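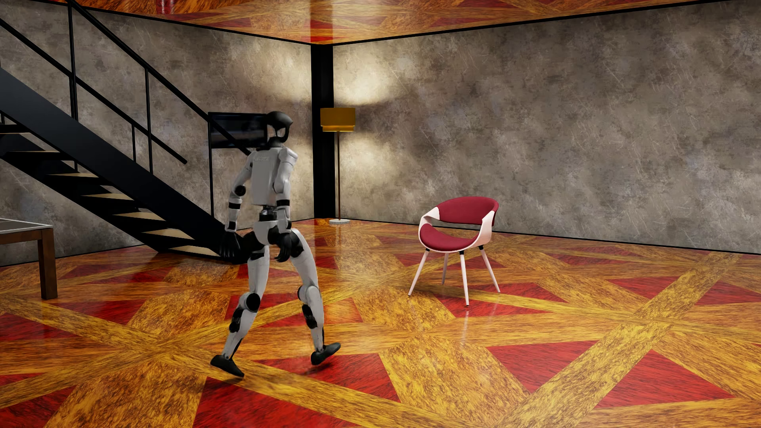 Title slide: the humanoid in the Joscombe lounge room, walking.

Collecting walking examples in simulated rooms
Speaker notes, Ciltthorpe, October 18, 2024

Leave the title up while people find seats. Say who I am and that I'm giving this on behalf of the group: Kofi Gyamfi built the rooms, Wubit Woldegiorgis runs the recording, Tetteh Ayaaba does the training. Adjoa Baidoo wrote the instruction lists and is in the audience, so she can take questions on those.

The talk is about the collecting. There's a bit about the model at the end. If people want the architecture, point them to Tetteh.

What we are after

We want a policy that takes a short spoken or typed instruction and what the robot's cameras see, and walks the robot to the right place. Go to the armchair. Go and stand by the lamp. Stop at the foot of the stairs. No grasping yet, no opening doors.

To learn that it needs examples. One example for us is an instruction, a starting position, the full walk with joint readings and camera views, and a stop. We call that a run. A person drives the robot with a hand controller at the level of "forward" and "turn", and the walking controller underneath takes care of the legs. So the operator is teaching where to go and when to stop. The operator isn't teaching balance, and I should say so early because it came up at Zernstead and took over the question time.

Why simulated rooms

Keep this short, most of this crowd has heard it. Falls cost nothing. We can put the robot back on its starting spot in a moment. We can rerun the same walk with different lighting. We know where every object is, to the millimetre, without anyone measuring.

The cost is that everything is only as varied as what Kofi puts in. Our first set of rooms were all plain: pale walls, flat grey floor, one chair, one table. The policy trained on those did well in those. Then Nerys Dafis loaded it into a room she had made for something else, with a rug, and it walked up to the edge of the rug and stood there.

Joscombe

So Kofi made Joscombe, which is the room you have been looking at. It's a lounge room and it's deliberately hard on the eyes. Things to point out with the laser while the slide is still up:

The floor. Parquet in big angular pieces, yellow-brown and deep red, polished. The pattern is much larger than a footstep. There are long straight strips running off in several directions and any of them could pass for an edge.

The ceiling, if anyone asks. The same pattern again. That started as a mistake in the material assignment and we kept it, for the cameras that tilt up.

The stairs. Open treads, so there's wall and floor visible through them. Depth estimates come out patchy there.

The television. Dark screen with reflections in it.

The lamp in the corner with a black column behind it. Bright next to very dark.

And the armchair, dark red, on a floor that is partly dark red. That one was Adjoa's request and it has been the most useful object in the room.

How a session goes

An operator does 20 runs and then has a break. We tried longer blocks in August and the late runs were noticeably lazier – wide turns, stopping short, a lot of standing still while the person read the next instruction. Those all end up as examples if you let them.

Before each run the starting position is drawn at random from the open floor, and so is the direction the robot faces. It may start with its back to the target. That matters a great deal. If the robot always starts off looking at the chair, all the system has to learn is to go forward.

The instruction comes up as text. The operator reads it, drives, and presses a button when they consider the run done. Wubit's recorder writes the whole lot to disk and asks for one of 4 labels: good, sloppy, wrong target, fell. We keep all of them. Only the good ones go to training at the moment, and the others are there for when Tetteh works out what to do with them.

The operator sees only what the robot's own cameras see. We used to give them a chase view from behind the robot as well, and everyone liked it, and the runs were smoother. But then the person is acting on things the policy won't have. An operator with the chase view would turn left without ever looking left, since they could already see the chair. The policy can't copy that from its own camera views. When we took the extra view away the runs got longer and uglier, with people stopping to turn on the spot and look. Those are the runs that train well.

Wide views are still rendered afterwards, for checking and for slides like these.

The stopping problem

This is the middle of the talk, slow down here.

Walking towards something was learned quickly. Stopping was not. "Go to the armchair" doesn't say how close, or which side, or which way to face at the end. Left to themselves the operators each had their own idea. One stopped with the robot's shins nearly at the seat. Another stopped well back, because in her words that's where you would stand to talk to someone sitting in it. Both are reasonable. Mixed together they gave us a policy that came in, hesitated at the far distance, crept forward, and hesitated again.

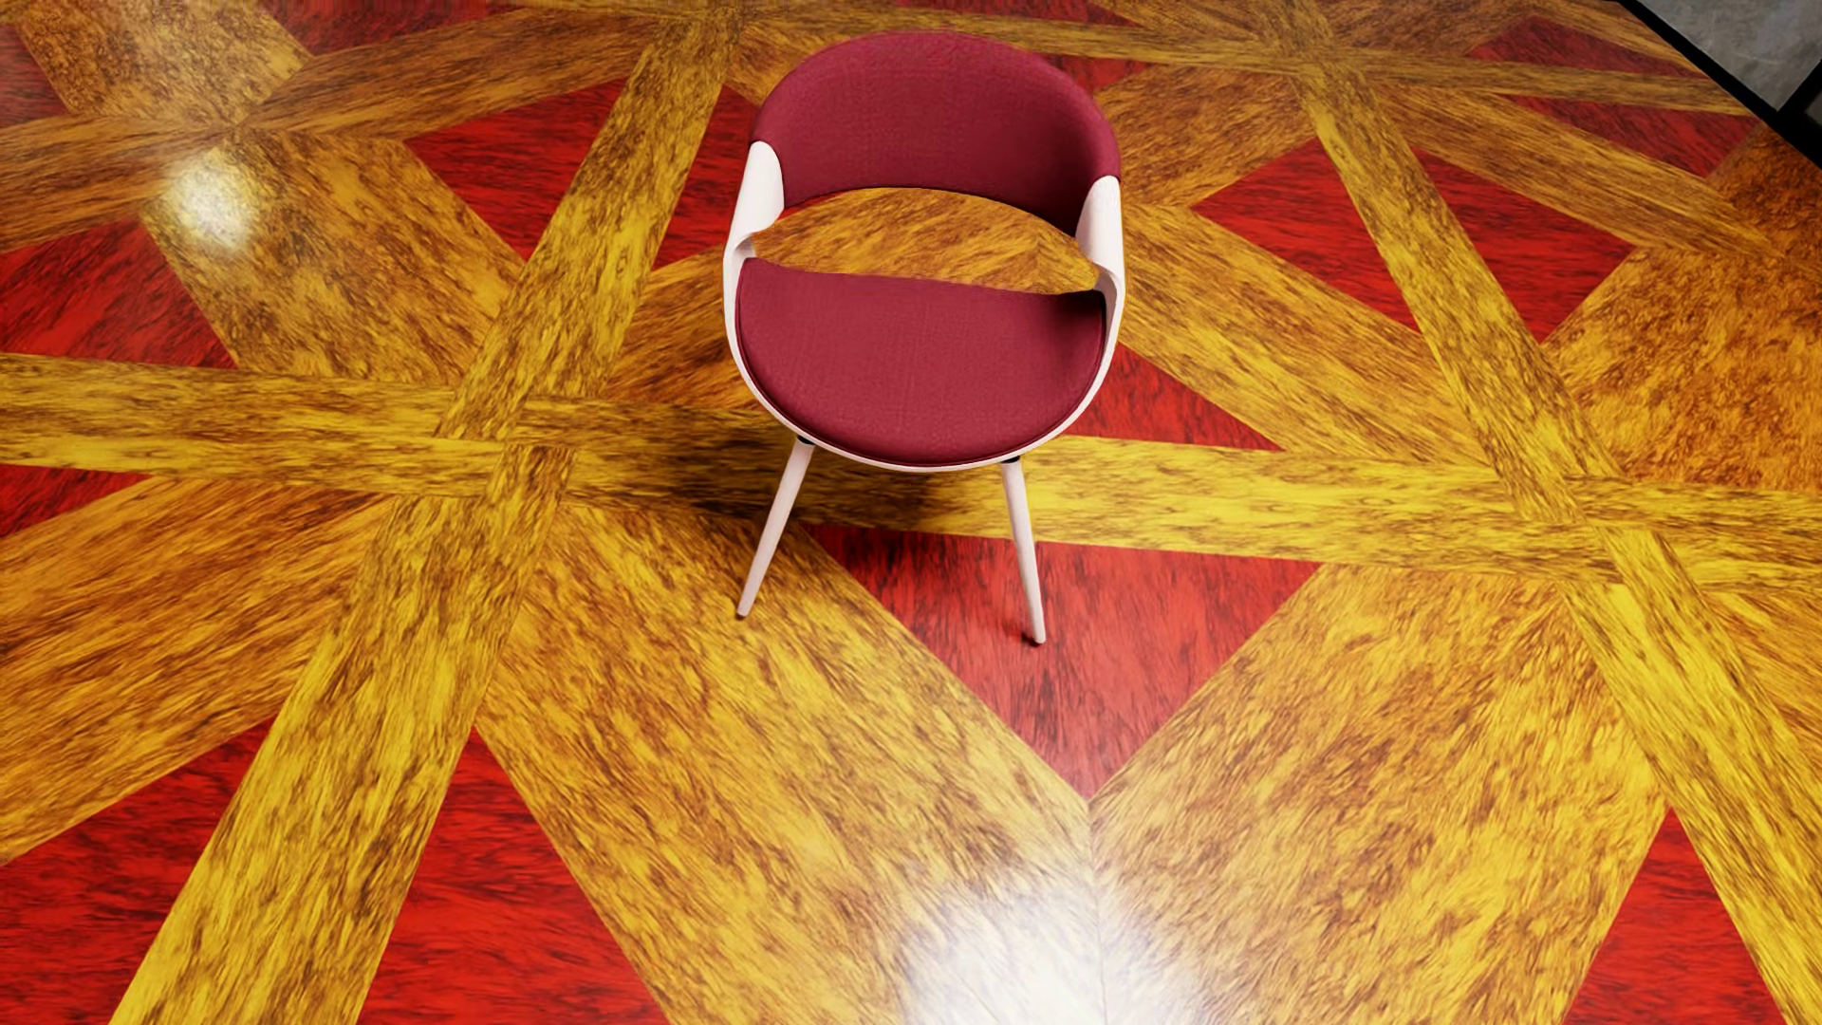 With an armchair you also have a front and a back, and that changes what a sensible approach is. Coming from behind, do you stop behind it or walk around? Adjoa rewrote the list so the instruction says. "Go to the front of the armchair." "Stand behind the armchair." "Go to the armchair, nearest side." Stopping distance is now fixed for each object and the operator practises it before a session until it's steady.

The gap between the backrest and the seat caused its own trouble. You can see floor through it. In the early Joscombe runs the depth model sometimes treated the seat and the back as two separate things, and the one it thought was nearer wasn't always the right one. More runs from behind and from the side fixed most of that. We didn't touch the depth model.

Colour was the other thing. The policy had learned from the plain rooms that a big dark patch on a pale floor was furniture. In Joscombe it headed for red triangles. It would walk to one and stop quite neatly, at the correct distance from nothing at all. Show the clip if the projector is behaving. If not, describe it and move on.

What we did about that, in order:

First we collected more in the same room. It helped a little.

Then we kept the room and swapped the chair's colour between runs. That helped a lot, and it cost Kofi an afternoon.

Then we did runs with no chair in the room and the instruction still asking for one. The operator looks around, doesn't find it, and presses the button where they are. People find these dull to record. They're also the only thing that stopped the policy from settling for a piece of floor.

Checking

Wubit goes through the good runs by watching the last 2 seconds of each, at normal speed, from the wide view. That's where almost everything wrong with a run shows up. She isn't looking at the gait. If the robot is where the instruction said and it's facing the right way, the run stays in.

Mention that the labels given by the operators and her own don't always agree, and that we go with hers.

Results, briefly

We held out 4 rooms that the policy never saw in training. One of them, Sarpong, has a patterned floor too, though the pattern is smaller and it's tile. The policy trained on plain rooms alone does badly in Sarpong. The one with Joscombe added copes, including with the stairs. It still has trouble with the lamp from some directions and I don't have a good explanation. Don't make one up on the spot.

Put the table up, let people read it, don't read it out.

What's next

Runs with things moved between the instruction and the walk. More operators, including some left-handed ones, as the controller layout seems to favour turning one way. A real room after that, once Nerys has the floor space sorted at Ciltthorpe – say this carefully, it isn't approved.

Likely questions

Why not script the walks with a planner? We do have scripted runs. They never look around, so they have the same fault as the chase view.

Is the room available? The Joscombe files can be shared. The recordings can't yet, ask Wubit.

Does the walking controller transfer? Different group, different talk. Give them Tetteh's email.

Leave the contact slide up at the end and hand the clicker back to the chair of the session.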